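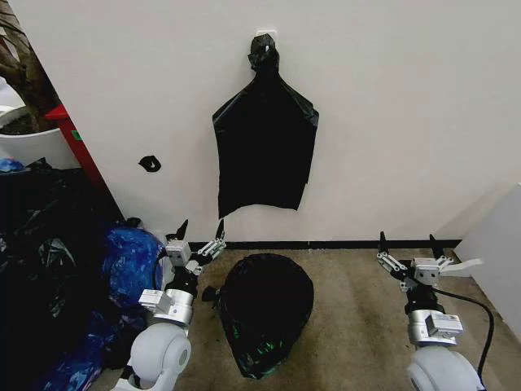
How long does it take to build a two-armed robot at home?
Longer than you plan for, and most of it goes on the wiring and the testing. Ours has had 93 evenings so far, and the arms only began working as a pair in June.

Welcome to the Troron gallery! Troron is our two-armed helper, put together in the shared workshop and tried out on the sort of household jobs that we'd all happily hand over. Rubbish bags were an early choice, and a wonderfully awkward one – thin shiny plastic creases differently every single time, so no two tries are ever quite alike.

We keep a bag up on a little white wall hook and plenty more black ones in a heap on the carpet, with a blue one beside them. The pointed black fingertips took the best part of a winter to get right (the first pair, from Koltell, were lovely but far too blunt for thin plastic).
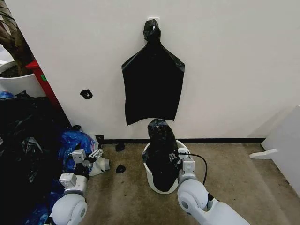 The cables were the other long story. We tried them inside the arms to begin with, and every small repair meant taking half the thing to bits, so now they run along the outside and we're all a good deal happier. Next on the list is a softer grip setting, and after that the Cordero shoulder motors want a proper clean and some fresh grease.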